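Thursday, October 15, 2026

Choosing a countertop, part two

We finally signed for the counters last week. I said in July that we would have this settled in a month, and it took until now, so I want to write down how it went before I forget the order of things.

The kitchen is small. The long run goes from the back door to the stove, and there is a short piece on the other side of the sink. The old surface was a tan laminate that had lifted at one corner, and water got under it every time we did dishes. I glued it down 2 times and then stopped bothering.

We started out wanting stone and nothing else. The yard we went to first is Durrani, out past the rail crossing. They let you walk the rows on your own, and they write the price per slab on a piece of tape at the corner. I liked that. Two of the slabs we wanted were on hold for someone else, and the third had a fissure running most of the way across. The man at the desk said it was natural and would hold. It probably would, but I would have looked at it every morning.

The second place was Urkonik, a showroom in a strip mall. They carry small samples and order everything in. A four inch square of stone tells you almost nothing. I brought home 3 of them and set them by the sink for a week, and the dark one looked good until the sun went down. Our kitchen has one window, on the north side, and by suppertime everything in it turns gray. If you have a dark kitchen, look at samples at the hour you cook.

Marble came up at both places. Everybody warned us about it. Lemon juice etches it, red wine gets into it, and you have to seal it. My aunt had marble in her house for years and it was covered in dull rings, and I thought it looked fine. I asked for a quote anyway. Then I asked how often it needed sealing and got a different answer from each person, anywhere from twice a year to never.

The money part. Durrani wanted $543 for the template and delivery alone, before any stone. Urkonik folded that into the total, so it took me an evening with a pencil to compare them. The sink cutout was another $243 at one place and included at the other. Ask for the cutout, the edge and the backsplash on separate lines. Without that you can't tell what you are paying for.

Seams were the thing I hadn't thought about. Our long run won't come out of one slab with the pattern going the right way, so there has to be a joint somewhere. The installer wanted it at the sink, where it is shortest. I wanted it by the stove, where I don't stand as much. We went with the sink - he has done this more than I have. 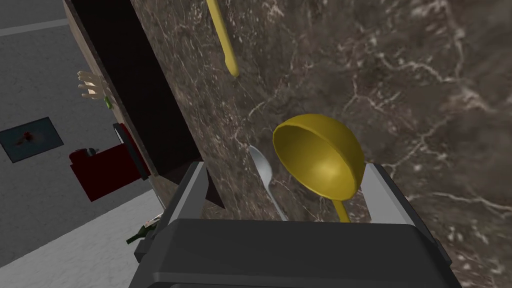
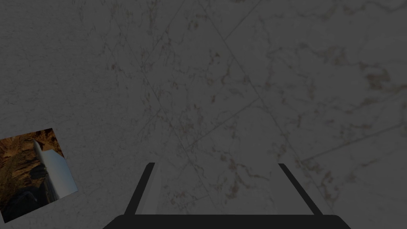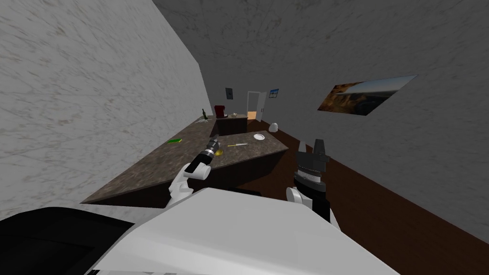 Kitchen renderings. Dark brown marble with pale veins in the first, gray with seams in the second.

In the end we picked a honed gray called Gurnen from Durrani, with an eased edge and no backsplash. The sealer they sell with it is Prevar. I haven't opened the can yet. The template is next week, and the old counter has to be out before the stone comes, so we'll be washing dishes in the tub for a few days.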